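Jinetti Two-Arm Bench Kit: Frequently Asked Questions

This page covers the tabletop kit as supplied in Canada and Australia. Questions about the older single-arm kit are answered on the Drukus support page.

What does the kit do?

It runs two arms over one table from recorded demonstrations. The steamer routine in the kitchen task pack is the one most buyers ask to see first.

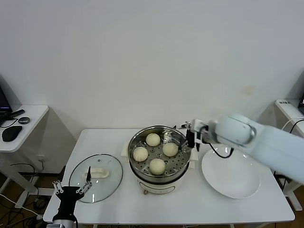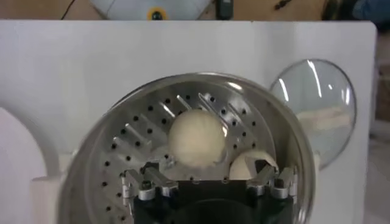 The task pack handles lid placement, loading, unloading and plating as separate skills. Each can be run alone or chained. A chained run can be paused between skills but not within one.

How many demonstrations do I need for a new task?

The kitchen pack was trained on 1,588 demonstrations across all four skills. The plating skill was later extended with a further 283 recorded at a second site. A single pick-and-place skill with one object type can be usable at 400. Below that, expect the grasp to fail when the object is moved far from its usual position.

Can it handle soft food without marking it?

Usually. Grip force is set per skill, in the Grasp tab. Start at the lowest setting and raise it one step at a time until the item stops slipping. Dough that has been over-proofed will dent at any setting that can lift it.

Is the gripper food-safe?

No. The standard fingers are not rated for food contact, and food handled with them should not be eaten. Flernari makes a washable finger sleeve that fits both arms. It adds to the finger width, so the grasp offset has to be recalibrated after fitting.

Can the arms work over steam?

Not for long. The wrist camera is not sealed, and the lens will fog. Turn the cooker off and let the vapour clear before starting an unloading run. The software does not detect a fogged lens; it will carry on with whatever picture it has.

Does it cope with clear glass and polished metal?

With limits. Depth readings on both are unreliable, so the lid skill works from colour images only. Strong overhead light on a polished rim can shift the estimated rim position. If the arm approaches consistently to one side, diffuse the light before you retrain.

Do I have to use the same cookware?

No, but a change of pot diameter or handle shape needs new demonstrations for the lid skill. Loading and unloading tolerate more variation. Changing the plate seldom matters provided it has a broad, flat centre.

What table do I need?

A rigid one with a plain, light, non-gloss top. Folding tables flex when both arms move together and will throw off the calibration. Allow clear space at each side for the arm controllers and a laptop. The cables supplied are not long enough to reach a second bench.

How often should I calibrate?

After any move, after any finger change, and weekly if the kit runs daily. The routine takes both arms through a printed target and can be started from the Setup menu. Keep the target flat. A curled corner is the most common cause of a failed calibration.

Can I collect data without the second arm?

Yes. Recordings made with one arm are stored in the same format, but they cannot be merged into a two-arm skill later.

What is in the warranty?

Arms, controllers and wrist cameras are covered. Fingers, sleeves and cables are treated as wear parts. Damage from liquid getting into the wrist is excluded, including condensation.

Where are repairs done?

Parsons handles repairs for both countries. Request a return number before shipping and remove the fingers first. Send the arm in its original foam. Units arriving without a return number are held at the dock until one is issued.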